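Menura (yacht)

Menura is a two-masted cruising ketch built at the Orkar yard in Fekosgate. She was designed for long passages with a small crew and has spent most of her life in private hands. Her official number is 3932.

Design

The hull is fiberglass, with a long keel and a rudder hung on its after end. Like most ketches of her type, Menura carries a tall mainmast and a shorter mizzen stepped forward of the rudder post. The sail area is split between the two masts, so each sail is small enough for one person to handle. In strong wind the mainsail is often dropped and the boat sailed under jib and mizzen.

She has 8 berths, divided between 2 cabins and the saloon. The galley is to port of the companionway and the chart table to starboard.

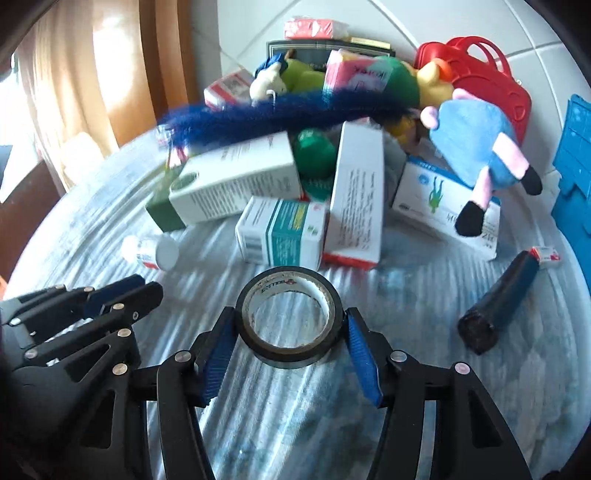 Service history

Menura was first kept at Fekosgate and used for coastal sailing. She was later sold to an owner in Toledo, Ohio, and cruised Lake Erie each summer. Winters were spent ashore under a cover, with the masts out.

The original engine was replaced with a smaller diesel, and the fuel tank was moved aft to make room for a second water tank. The change left her slightly low at the stern - a fault later corrected by shifting the house batteries forward. The teak side decks were removed during the same refit and the surface painted with a nonskid finish.

She was listed for sale in January and changed hands on 08/01/2023. The new owner kept the name and the Toledo mooring.

Rigging

The standing rigging is stainless steel wire. Halyards are led to the masts, and the sheets run back to the cockpit.

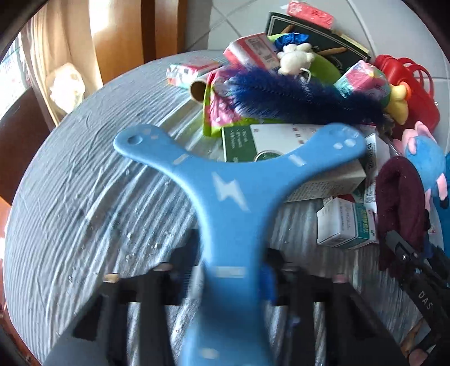
Light blue three-armed holder with a lightning-bolt symbol, over a round table.

The mizzen boom was shortened after the refit to clear the backstay.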